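Search this book Go Contents Index Glossary

Chapter 7
Hands, Grips and Getting Hold of Things

When I was first asked to write a chapter on robot hands for students who had never met one, I did what I suspect most teachers would do, and went looking for somebody who would let me come and stand in the way for an afternoon. That somebody was Rebecca Ruggiero, who looks after the demonstrations at the Menis workshop in Stollville, and who was kind enough to let me bring my whole Tuesday class along as well (she had been told there would be fewer of us, and she went and found more chairs).

I want to begin with that visit, before we get to any of the vocabulary, and I hope you will bear with me while I do. You will meet words like "grasp" and "degree of freedom" soon enough, and they go down more easily when you have a real piece of work to hang them on.

My notes are dated 2/1/22, and the first page is mostly about parking. The second page gets to the point. Ms. Ruggiero started by handing a bottle of tea to a student in the front row and asking him to pass it along. It went down the row and back again, and then she asked each person to say which finger had touched it first. Hardly anyone could! We had all just done something quite difficult, and done it so easily that we had not been paying attention.

She then asked us to pass it again with our thumbs tucked in, which was a good deal noisier, and again with our eyes shut. By the end of it the class had filled a board with things a hand has to know: how wide the bottle is, how heavy, how slippery, how much it gives when squeezed, and which way the tea is going to slosh. Keep that list in mind. We will come back to it in every section of this chapter.

After that we moved over to the kitchen corner, where there is a table and a refrigerator and where the two-armed robot does its household work. Students often expect a robot to move either very fast or very stiffly, and several of mine said afterward that what surprised them was how much attention goes into one ordinary bottle. One hand has the grip, with the fingers and thumb wrapped around the plastic and the yellow cap left clear above them. The other hand is open underneath, palm up. I have seen my grandmother carry a full jar in very much the same way, one hand around it and one below.
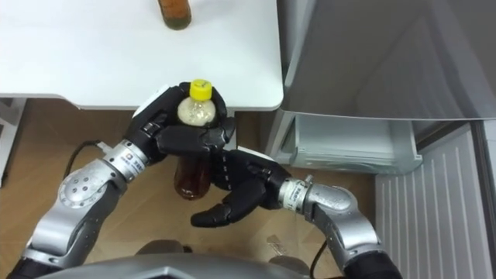 7.1 What to Look For at a Demonstration

If your own class is able to visit a workshop or an open day (Menis holds one every July, and the Mazza hall across town has a smaller one), go with a pencil and a few questions written down. Watch the thumb first. Then watch the hand that seems to be doing nothing, and ask what would change if it were taken away. Ask the people running the work what they tried before, as they are usually glad to tell you.

Before reading on, find an empty bottle and fill it partway with water. Lift it by the cap, then by the middle, then from the base, and write a sentence on each.

Comments (3)

dpell: Used this opening with my ninth graders and the thumbs-tucked-in passing game took up the entire period. No regrets. Put a towel down.

Marguerite T.: Is the Arard worksheet that went with the older edition still around somewhere? It had the bottle outline you could trace your grip onto.

hollis_k: We went to the July open day with two kids and they talked about the hands all the way home. I wish the chapter said more about the wrist, but maybe that's in 7.4.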